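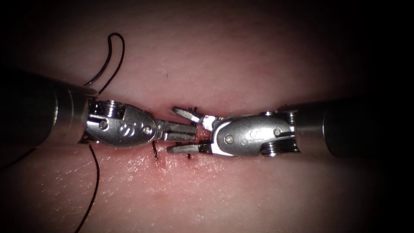 **适用范围:** Bornmont 车间自动化作业准入检查,缝合类精细作业(双器械台位)
**检查依据:** Zusard 内部检查表,第 6 版
**检查阶段:** 九月,季度复核

本表用于判定机器能否在无人值守条件下承担指定作业。各项结论分为“符合”“有条件符合”“不符合”三档。缝合台位与衣物折叠、餐具归位、零件分拣等台位采用同一评定尺度,以便横向比较。

## 一、器械与台位

- [x] **1.1 钳口及腕部铰接处外观**
 结论:符合。
 意见:未发现裂纹。齿面应在每班结束后清洁,清洁记录随台位保存。

- [x] **1.2 左右器械交会间隙**
 结论:有条件符合。
 意见:两侧钳口在切口上方交会时,一侧闭合钳口可进入另一侧张开的钳口之间,余量较小。交会区内应执行低速限值,限值由 Magalhães 台位负责单位书面确认。

- [ ] **1.3 照明均匀性**
 结论:不符合。
 意见:光线集中于中央,四角及器械杆后段偏暗。缝线进入暗区后不易辨认,须增设侧向补光后复检。

- [x] **1.4 急停装置**
 结论:符合。
 意见:两处急停按钮均已试验,复位须由操作人员手动完成。

## 二、缝线与组织垫

- [ ] **2.1 松弛线段管理**
 结论:不符合。
 意见:组织垫表面留有松弛黑色缝线。线段如绕入腕部,可能造成牵拉或停机。现行程序没有收线步骤,应予补充。

- [x] **2.2 针脚排列**
 结论:符合。
 意见:三处针脚沿切口排列。本项只评定位置,线结强度另行抽检。

- [ ] **2.3 垫面状态**
 结论:有条件符合。
 意见:垫面有反光亮点,可能干扰视觉定位。开工前应统一检查垫面,并记录更换时间。

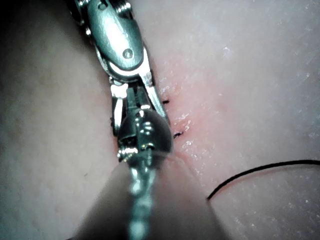 图 2 缝合台位近景:钳口、切口与针脚

## 三、自主程度评定

- [x] **3.1 重复动作**
 结论:有条件符合。
 意见:本季度累计运行 2,000 次循环,其中 434 次由操作人员介入,介入原因以缝线缠绕和抓取失准为主。夹持、移位等单一动作可交由机器执行,打结仍须人员在场。

- [ ] **3.2 异常识别**
 结论:不符合。
 意见:在 434 次介入中,系统先行报警的仅 69 次,其余由操作人员自行发现。此项为本次复核的主要缺陷,整改完成前不得安排无人值守班次。

- [ ] **3.3 柔性物料的通用能力**
 结论:不符合。
 意见:Tokelero 程序在缝合台位取得的参数,不得直接用于织物折叠或线束整理。家用台位送检时,申请单位常以缝合台位的表现作为佐证,本表不予采信。布料、软管、线缆应分别试验,分别填报。

- [x] **3.4 人员接管**
 结论:符合。
 意见:接管提示清晰,器械在接管期间保持原位。夜间班次的接管演练尚未完成,应于下次复核前补齐。

## 四、总体意见

缝合台位准予在人员监护下继续运行。无人值守申请暂不批准。第 1.3、2.1、3.2 项整改后,由申请单位重新提交检查,并附补光布置图、收线程序及报警记录。第 3.3 项不影响本台位运行,但凡拟将同一程序用于家务类作业的,须另行立项。

**下次复核时须携带:** 上一季度介入记录、钳口清洁记录、组织垫更换记录。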